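From: Cúc Đặng
To: Lornarwood Home Sewing list
Subject: Re: [lornarwood-sew] Thread shredding on heavy canvas

Hi all,

Sorry it took me until Monday to get to this one, I've been buried in tote bags. Quoting the bit I'm answering so the digest people can follow along:

> I'm on my third try at a log carrier out of that stiff Duman
> canvas and the thread keeps shredding right above the needle.
> It's fine through two layers, then I hit the handle where it's
> folded over and I get fuzz, a pop, and it's gone. I've changed
> the needle, I've changed the thread, and I rethreaded the whole
> machine twice. Tension is where it always is. Is this just too
> much for a home machine? I hate to give up on it, I already cut
> out all the pieces.
>
> Also does anybody prewash this stuff? The bolt end didn't say.

Oh, I feel your pain on this! I made a pair of those carriers for my sister in January and said some words I wouldn't put on the list.

First thing, what size needle did you change TO? If you swapped a dull 14 for a fresh 14 you're going to get the same shredding, only with a sharper point. For canvas that stiff I go to a 16 for the body and an 18 for the handles, and I use the jeans kind, not universal. The eye is bigger, so the thread isn't getting sawed back and forth through a tiny hole every stitch. I fought with a universal 16 for a whole afternoon before I tried this, and the difference was night and day.

Second, slow way down at the folds. I mean hand wheel slow. When I get to the lump I stop with the needle down, lift the presser foot, and stick a folded scrap of the same canvas behind the foot so it sits level. Then foot down and walk it over by hand. My old Rerkmont has plenty of muscle but it still hates climbing a hill, and when the foot tips back the needle bends just a hair and the thread gets chewed on the plate. Take a look at your needle plate while you're at it, by the way. Run a fingernail around the hole. Mine had a little burr from a needle I broke on a zipper years ago, and I smoothed it out with very fine sandpaper (1000 grit, from the auto parts aisle) wrapped around a toothpick.

Third, the thread. Heavy topstitching thread looks great but you don't need it in the bobbin too. I use regular polyester on the bottom and the thick stuff only on top, and I loosen the top tension a little at a time on a scrap until the knots stop showing. Write down the number when you find it! I keep an index card taped inside the cabinet door with all of mine. And lengthen your stitch. If you're still on your usual cotton setting it's too short for this, and all those holes close together will weaken the handle besides. 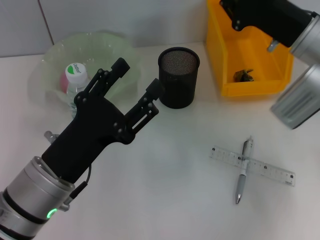 Can you hammer the seams flat before sewing them? Absolutely, and I'd do it on every folded handle: fold it, clip it, lay it on something solid like a concrete step, put a rag over it, and give it a few good whacks with a rubber mallet.

It really does squash down. I was a doubter until somebody at the Trundby guild meeting showed us, and she had the whole back row jumping every time the mallet came down.

On the prewashing, I do it for bags and I don't for log carriers. That canvas shrinks more one way than the other, and it comes out of the dryer with creases that I never got all the way out, even with steam. A log carrier is only ever going to get shaken off the porch, so I leave it stiff. If you want it washable, cut your pieces big. And if yours are already cut I would leave them alone!

As for whether it's too much for a home machine, it depends how many layers you've got at the worst spot. If the handle is folded in four and then you're sewing it onto a doubled hem, I'd trim out one of those layers inside the fold where it won't show. Or move the handle so it crosses below the hem. I moved mine down and that was the end of the popping.

Let us know what needle you had in there. And if anyone has a spare walking foot that fits a low shank machine, I'm still looking, will pay postage.

Cúc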